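Stitch Notes: on thread, and why it hates us

By Hiba Qudah, for the Prutlow surgical skills newsletter

The stitching evenings have been going since February, and I have been asked to write something about them that will fit on a page and encourage people to come. I can manage the page.

For those who have only read the poster: we meet in the Tavares room at half past five, we stitch until the biscuits run out, and then we stitch a bit more in a worse mood. Trainees, theatre staff and two consultants have come so far. One of the consultants told us he was only dropping in to see how the juniors were getting on, sat down to demonstrate a simple interrupted stitch, and was still there at eight o'clock with his sleeves rolled up, undoing it.

I kept a tally of my own stitches over the first block, in the back of the notebook I use for shopping lists. It came to 453. I would let somebody else look closely at perhaps half. The tally was meant to show improvement, and what it shows is that I do decent work between six and seven and should be sent home afterwards.

What we have all learned, at varying speeds, is that the needle is the easy bit. It is curved, it wants to travel along its own curve, and if you turn your wrist and leave it alone it will go more or less where it was pointed. It is the thread that has opinions. Thread comes out of the packet remembering the packet. It loops over whatever is nearest, it sticks to what you don't want it stuck to, and it goes under the stitch you have already made so that the next one picks it up and you end up with something a sailor would admire.

Some of this can be helped by cutting it shorter. I know we all want a long length so as not to run out halfway along, and I know the feeling of virtue that comes with being thrifty. Half of the muddles on our tables begin with a piece of thread as long as the person holding it. Start shorter. If you run out, tie off and begin again, and call it practice in tying off.

The other half of the muddles come from pulling. A new stitcher will pass the needle, be so pleased to see it come out on the far side that they pull it up towards the ceiling, and find the tail has gone through as well. There is a particular small noise people make when this happens. I can now identify it from the corridor. Pull in the line of the stitch, pull slowly, and watch the short end while you do it. The needle can look after itself for a moment.

A word about where to put the thing down. Tissue is soft and has folds and hollows in it, and a thread that lies across a hollow is a thread waiting to drop in and be lost. Before you take the next bite, lay the slack off to the side you have finished with. It takes a second. Those who skip it spend the second later on, with interest.

We have also had a lively argument about light. Strong light on a surface that shines will bleach out everything you were hoping to see, and your own instruments will throw a shadow over whatever is left. The lamp party wanted more lamp. The rest of us suggested moving. We moved, grumbling, and could see what we were doing, which removed a very popular excuse.

The moment I find most worth slowing down for comes when there are two strands in play, one pale and one dark, and they meet close to the place where the thread goes through. The hole is a small red dot and easily mistaken for something else. If you can say out loud which strand goes where, carry on. If you find yourself saying "well, that one's probably the tail", stop and look again. 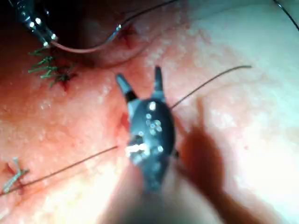 Knots, and the confidence of people who tie them

Everyone believes they can tie a knot. Everyone has, after all, been tying shoes for years, and hardly anybody has been operated on as a result. So the knot session was well attended and rather quiet by the end.

The trouble is that the knot we all know by heart is quite often a granny. It looks respectable, it sits there nicely while you admire it, and it slides. A square knot needs the second throw to go the opposite way to the first, and the only way I have found of doing this reliably is to mutter. My own muttering is "over, then the other over", and it makes no sense to anyone else. Find your own. One of the theatre nurses sings hers.

Then there is the question of how tight. The aim is for the edges to meet. They do not need to be introduced by force. If the tissue is puckering up like the top of a drawstring bag, that is too tight, and telling us that you like it snug will not help you. We had a long row of stitches on the practice pads last month that looked like upholstery. It was handsome, in its way. I would have it on a footstool.

Too loose is the more forgivable fault and the harder one to own up to, as a loose stitch looks fine until you press beside it. Press beside it. Do it before the person at the next table does it for you.

A note on threads

The cupboard has been restocked and there are now two sorts on the shelf. The braided one is limp and obliging and holds a knot well, and people get fond of it. The other is the single-strand Fukum practice thread, which slips through beautifully and then springs back into coils the moment you let go. It wants more throws in the knot and more patience in the person. Please use both. I have noticed that the braided box is nearly empty and the Fukum box has the look of something on a buffet that was made by a relative.

Please also stop putting opened packets back with the unopened ones. I tidied the drawer myself and took out a handful of lengths with no needle, one needle with no length, and a teaspoon.

The Aren sheet

Several people have asked about the Aren sheet, the printed one with the dots on it. You lay it over the pad and stitch from dot to dot, so that the spacing is chosen for you and you can give your attention to your hands. There are 3 patterns: straight, curved, and one that goes round a corner and has caused some language. Do the straight one until it bores you. Take the sheet away and try the same line by eye, and you will find out how much of your lovely even spacing belonged to the printer.

I did this in front of people, for the good of the group. My gaps went wide, wide, narrow, wide, and then there was a sort of cluster.

What to bring

Bring your reading glasses if you have them, including those of you who say you don't need them and hold the packet at arm's length. Bring something to tie round if you want to practise knots on the bus; a chair leg, a mug handle and the drawstring of a hood have all been used. Long sleeves are best left outside, along with long hair, unless it is tied back. We have stitched a cuff to a pad once already.

There is no need to book, though it helps with the biscuits if you ring extension 877 and leave your name. We can seat around 4 to a table before elbows become an issue. Beginners go nearest the window, where the light is kind. The upholsterers can sit wherever they like, as long as they bring the scissors back.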